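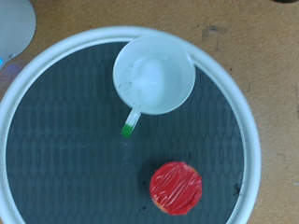 Fig. 3. Round tray with a dark patterned mat, white mug set near the rim.

Table Service, Session 3 – Trays and Mats
Notes by Agata Zanetti

Now, I do love a tray with a good raised rim, and I hope you'll come to love one too! Look at the mat before anything else – the pattern of long diamonds is pressed right into it, and a mat like that deserves a soft brush along the grooves. Mugs go on last, handle toward the middle, please. For next time, bring a tray from home (any shape).

Related handouts
Folding Napkins
Caring for White Mugs
Myung-ja Kong: Setting a Small Table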